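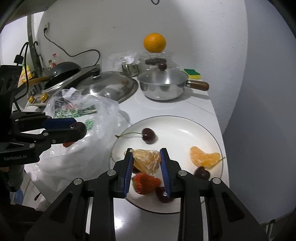
How Do You Teach a Robot to Make Fruit Salad?

Think about the first time you picked up a cherry. You probably don't remember it! You were small, your fingers were clumsy, and you may have squashed a few before you got one to your mouth. Then you tried again. And again. Now you can grab a cherry without even looking at it.

A robot has to learn this too, and it needs a lot of help from people.

Robots learn from examples

Some machines follow a list of steps, and they do exactly the same thing every time. That works well for putting caps on bottles, because every cap is the same. But fruit is different! One strawberry is fat and another is pointy. One cherry has a stem and the next one doesn't. You could never write a rule for every cherry in the world.

So the people at Flornlow, a robot workshop, do it another way. They show the robot what to do, over and over. Each time they show it once, they call it an example. A computer program studies all the examples and looks for patterns, kind of like how you learned what a dog is by meeting lots of dogs. Big ones, tiny ones, fluffy ones – after a while you just knew.

Borrowing a robot's hands

Human hands have five fingers, but many robots have a gripper with only two. If Halima Odukoya picked up a cherry with her own fingers, the robot would be learning from a hand it doesn't have. So she holds a gripper in each hand and works with those.

The grippers have two black jaws with blue pads inside. The pads have ridges, a little like the bottom of your sneakers. A camera goes along for the ride and records what happens as the jaws open and close.

Halima says it felt very strange at first. "It's like eating peas with two spoons," she told us. "My first cherry went right off the counter and under the stove!"

Try it yourself: put a few grapes in a bowl and move them to a plate using kitchen tongs. How hard do you have to squeeze? What happens if you squeeze a bit more? (Ask a grown-up before you borrow the tongs.)

Why fruit?

Fruit is a great teacher. Cherries are small and they roll. Strawberries bruise if you pinch them. A piece of peeled orange is soft and bends in the middle, and it has those stringy white bits all over it. And when fruit is piled up on a plate, one piece can hide behind another, so the robot has to learn to spot a cherry when only part of it is showing.

A real kitchen helps too. There are pans and lids and bags and sponges, just like at your house, and the robot has to learn that the sponge is not part of the salad.

How many examples does it take?

Lots! Obinna Nwankwo plans the work, and his goal for the fruit plate was 100 examples. The team ended up with 106. Then Urszula Domański watched every one of them on her computer. She takes out the ones that won't help, like when the camera was pointing the wrong way. She kept 90.

She doesn't throw out every wobbly one, though. If a strawberry slips and Halima picks it up again, that stays in. Robots drop things too, and they need to see what to do next.

The team also changes things between examples. They move the plate. They turn the orange pieces around. They work in the morning, and again at 3 in the afternoon when the light in the kitchen is different. If the plate were always in the same spot, the robot might only learn to reach for that spot!

Words to know

Gripper: the part of a robot that grabs things.
Example: one recording of somebody doing a job.
Data: information that a computer can store and study. All the examples together are data.
Training: the time when a program studies its data and gets better at a job.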